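18 April 2018

Late again. Garage till past midnight, hands smell of flux, writing this fast before I lose it. Got the arm into the sim at last and it stands up on its box without folding through the floor. Big step after last week. 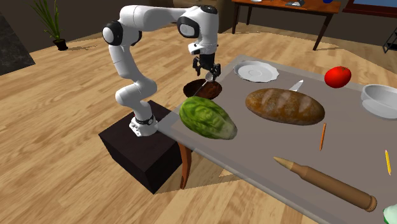
Mbali says I should stop fiddling with the sim and wire the real one, the sim will never have our backlash in it and I'm only putting off the power supply. She said it twice on the phone and then again by text. Fine. She's half right. The shoulder on the real arm has slop you can feel with one finger and there is no slop at all in the model. But I'd like to crash the thing on a screen first, not into the bench at Fernside with Fatima standing there holding the other end.

So, where it is tonight, so I don't have to work it out again tomorrow:

Joint limits in. Elbow limit was wrong sign, cost me the whole evening. It kept trying to go over backward and I kept blaming the solver.

Gripper opens and closes in sim. Fingers go down over the bowl OK. Spoon is going to be the pain, thin handle, lies on a slant, and the fingers want something chunky. The bread would be easier but it's too wide for our real fingers so no point pretending. Tomato maybe. Start with tomato. No - start with the bowl rim, then tomato.

Table is stuffed with whatever models came in the free pack. Cabbage, loaf, pencils, a rifle round as big as anything else on there. Scale is all over the place. Need to go through and fix sizes before I trust any grasp numbers. Put that on the list for the weekend, Fatima might do it if I ask nice, she's quicker at that stuff than me.

Furow board: still drops out when all the motors start together. Measured 16 volts at the supply and 14 at the far end of the harness, which is a lousy wire run and my own fault, used the thin stuff from the drawer. Redo with the thick. Should have done it the first time. Mbali told me so in Febuary, I can hear her already.

The Zulu controller (Fatima's name for it, she stuck the label on and now we all say it) got its new firmware yesterday. Homing routine works on joints one thru four. Joint 5 homes and then twitches, just once, then sits there quiet. Don't like it. Swapped the cable, same twitch. Swapped the driver with joint 3's and the twitch stayed on 5, so motor or encoder. Magnet glued off center? Look at that first.

Money. We've spent roughly 700 between us, not counting the bearings that came wrong and went back. Told Mbali we'd keep it under what the old lathe sold for. We won't. Pultness wants paying up front for the second pair of printed links and I haven't told her that part yet. Could print them ourselves at Fernside but the big printer is booked solid and the little one warps anything longer than my hand.

Also the base. Bolted to plywood right now and the whole sheet rocks when the arm swings out straight. In the sim it's on a solid box and of course nothing moves, so every test looks lovely. Need a proper stand before May. Fatima thinks fill a steel drawer unit with sand. I think cut up the old workbench legs. We argued for most of a pot of coffee and did neither.

Things for tomorrow, in order, really in order this time:
thick wire
magnet on joint 5
ring Pultness, ask if they'll take half now
save the sim file somewhere that isn't the desktop!!
oil for the shop door

Did try one slow run before I shut down. Move over the bowl, lower, stop. Path planned fine when I slowed it way down, at normal speed the wrist flips round for no reason I can see. Something about the start pose. If I give it a starting point with the elbow a bit more bent it might leave the wrist alone. Wrote the numbers on the back of the bearing receipt, which is in my coat, other pocket from the keys.

Eyes closing. Didn't eat. There's soup.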